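The password manager that wants you to forget it

December 17, 2018

By Yeshi Asfaw

Hitik has been in beta since February. Two months late, then six, then nobody was counting. The finished version landed last week and I have been living in it since, on a work laptop, an old home desktop and a phone with a cracked corner.

Short version: good. Not cheap. One thing in it makes me nervous.

The company is called Muroretti and it is small. 12 people, one floor, above a shop that sells bathroom tile. Dong-geon Nam started it after leaving a job in bank software, where he spent most of his time resetting other people's passwords. "Half my week," he told me on the phone. "Grown adults, locked out, furious. And they were right to be furious."

So, Hitik. It stores your logins in a vault, like all of them do. Vault gets locked on your own machine before anything goes to the server. Master password stays with you. Lose it and the company can't help, they say so on the very first screen in large type, and then again on the second.

Setup took me the length of a coffee. It pulled in the passwords saved in my browser, flagged the repeats (plenty) and put the worst ones at the top of a list. I expected a lecture. Got a plain button that says Fix This One. Press it, it opens the right page on the site, fills in the old password, offers a new one. Works on the big shopping sites and the big mail services. On my electric company's site it opened the home page and gave up.

Autofill is where most of these programs lose me. Here it's quick. It also refuses to fill anything on a page whose address doesn't match, and that saved me once this week, with a fake delivery notice that looked better than the real ones do.
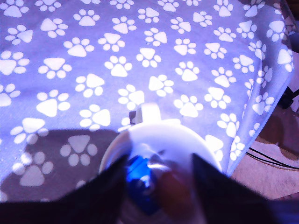

Now the part I don't love. Sharing. Hitik has a feature named Daria, which lets you hand a login to somebody else for a set time. An hour, a day, a week. The other person can use it without seeing it. In theory. Ehsan Khokhar, who tests software for a living and has broken into more of my trial accounts than I would like, had the shared password readable on his screen in under a lunch break, using nothing but the tools built into his browser.

I asked Nam about this. He didn't argue. Any password that gets typed into a page can be read off that page, he said, and the wording in the app is going to change. It hadn't changed when I checked this morning. Until it does, treat Daria as a handy way to pass along the TV streaming login and keep your bank out of it.

Han-gyeol Byun runs the support desk, and the support desk is good. I wrote in under my other email address, with a dumb question about moving to a new phone, and had an answer that evening from a person who had read the question. Second try, over the weekend, slower. Still a person.

The desktop program is light. My old machine has 2 gigs of memory and complains about everything, and it didn't complain about this. The phone app is heavier and ate more battery than I wanted on the first day, when it was syncing, then settled down. Fingerprint unlock works. Face unlock is promised, no date.

Price. 50 dollars a year for a household, no monthly plan, and the free version stops at a dozen logins, so realy it's a demo. There are cheaper ones. There are free ones that do most of what Hitik does if you don't mind an uglier screen and sorting out the import yourself. Ko, the one I used before, costs less then half and I never had a serious problem with it. What I had was a lot of small annoyances, and I'd stopped updating it, which defeats the purpose.

Yiğit Dursun handles the security side at Muroretti and he is the one who pushed for an outside audit. The report is on their site, all of it, including the bits that make them look careless. One of the findings was a clipboard that didn't clear itself after copying. Fixed in the release version, I tested it. Another was about how long the vault stays open after the laptop lid closes. Also fixed, but the default is still longer than I like. Change it. Settings, Locking, drag the slider left.

The beta had 2,000 testers and you can tell, mostly in the small stuff. The search box finds a site even if you spell it wrong. Old passwords are kept in a history, so when a site claims you changed yours and you're sure you didn't, you can look.

Missing: a Linux version, a way to print the recovery sheet in a font larger than ant size, and any option to keep the vault off their server entirely. Nam says the Linux one is being worked on. He wouldn't say by how many people.

I paid for the year. Moved everything across except the bank, which goes in next, once I've made that recovery sheet readable and found somewhere to put it.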